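Seven Stitches Before Lunch

At the open day of a surgical robotics laboratory, the visitors wanted to see the machine. Many of them stayed to watch the thread.

The queue began at the coat rack and went past the coffee table, then up the stairs to the second floor. I came early and I was still number 28. In front of me stood a retired dentist and two nursing students who shared one sandwich. Behind me a boy asked his father if the robot would have a face.

It does not have a face. The training robot at the Mulel laboratory is mostly arms and cables, and a console where the surgeon sits with the head bent forward, like a person reading a letter in bad light. The people who work there call it Harero, which was first the name of the software and later became the name of everything in the room.

The laboratory opens its doors one time in the year. The demonstration was planned for 90 minutes, with an introduction in the lecture room, then the suturing, then questions. By evening the guest book at the entrance had 227 signatures, and the same demonstration had been given again and again to small groups.

Saron Gidey gave the introduction. She directs the training program and she speaks quickly, with a pointer in her hand that she forgets to use. She explained that closing a wound is the first thing that a student wants to learn and the last thing that a student does well. "Cutting is short," she said. "After the cutting you must put everything back together, and at this moment you are already tired."

She asked who in the room could sew. Half of the hands went up. She asked who could sew with two long sticks, through a small hole, looking at a screen. The hands went down and people laughed, but the dentist kept his hand in the air a little longer than the others.

Then we went next door. The instruments work on a practice pad, and the view of them is shown on a big screen so that a group can follow. The chairs were too few, so I stood by the window, beside a shelf full of old training boxes with the name Derese on their lids. This was the simulator that the laboratory used before, and Gidey told me later that she cannot throw them away. The students still borrow them during the exam weeks.

At the console sat Sosina Hadgu, a surgeon in her last year of training. She took off her shoes before she started. She feels the pedals better in this way, she told us, and then for a long time she told us nothing at all.
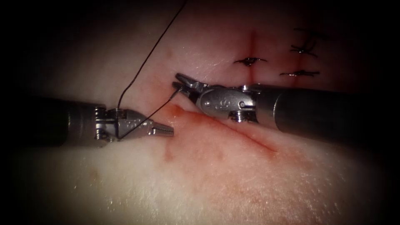 By Alma Rostenberg
Contributing writer, science and medicine

On the screen, everything is large. The needle is a small curved thing, but when the right jaws hold it in front of 30 people it becomes the most important object in the building. The black thread comes down to the left jaws and goes up again to the needle. Farther up the pad, three knots were already tied, and below the instruments there was still a piece of the cut to close, with red around it.

A woman near me asked in a whisper if it was real blood. Gidey heard the question and answered for the whole room: no patient, no animal, only a pad for practice. The woman said thank you, but she continued to hold her bag in front of her chest.

What surprised me was the slowness. I had expected the speed of a factory, where an arm takes and puts and takes again. Hadgu moved as if she had the whole day. Sometimes she stopped completely, with the needle in the air, and the room stopped with her. "When I stop, I am deciding the angle," she explained afterwards. "If the needle goes in wrong, the knot cannot repair it."

The other difficulty is the thread. On this system the hands do not feel how strongly they pull, so the surgeon must see it - in the line of the thread, in the way the edges of the cut come near to each other. Hadgu needed nearly a year before she trusted her eyes for this. In her first April at the laboratory she broke so much thread that a colleague gave her a sewing kit for her birthday.

The part of the program that is called Stirnemon records the movements of each exercise, so that a student can look at them later with a teacher. It does not sew by itself. Several visitors asked about this, some with hope and some with worry. Gidey gave to all of them the same answer: the robot moves when the surgeon moves, and if the surgeon goes for coffee, the robot waits.

Our group saw seven stitches in total, counting those on a second pad that was brought in for the questions. The dentist was allowed to try the console. He dropped the needle two times, found it again, and came back to his place with a red face and a very big smile.

The boy who had asked about the face was standing close to the screen. I asked him if he was disappointed. He said that the left one looked a bit like a bird, and he went back to watching it.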